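# Fruit on the green tray

August 28, 2025

The kitchen counter in this apartment is too short for a fruit bowl and a cutting board at the same time, so for most of August the fruit has been living elsewhere.

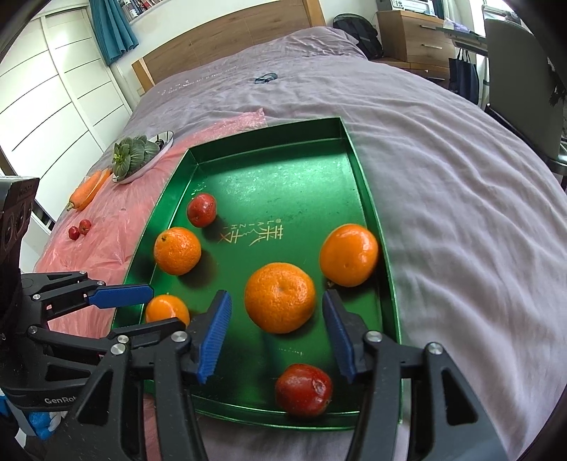 My aunt, Kyung-hwa Kong, gave me the tray when I moved to Villalba. It's metal, green and glossy inside, with gold Chinese characters near the middle. It has scratches. I use it for mandarins and apples because the raised edges keep them from rolling away.

I did the sorting in the bedroom this week. The duvet is soft enough that the fruit doesn't get knocked, and I put a pink plastic sheet down for the carrot and the bok choy so they stay off the bedding.

The way I sort is simple. Any apple with a bruise gets eaten first or goes into oatmeal. The small mandarins go in my work bag. The big ones I keep for evenings.

I paid 2,160 at the market for everything, vegetables included, and walked home with it in my backpack. A-yeong Kwak told me I should buy less and go more often. She's probably right, but it's over 24 minutes each way and I don't like doing that in the heat.

The bok choy is for soup tonight. I still need garlic.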